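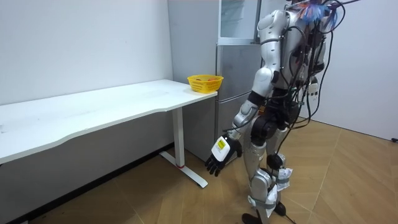 Our robotics club got the Pletley desk in September, and I've been meaning to review it ever since! We paid 600 for it (Friederike Dreßler found the listing, thanks again) and so far I'm a fan. The white top is long enough for two laptops plus the snack basket, and the curved front edge is kind on your elbows during a late Tuesday session. I also like the T-shaped foot, though I've stubbed my toe on it twice. Smudges do show up, so keep a cloth handy. The Bramard one was 1,109 and wobbled when I leaned on it. Four stars from me.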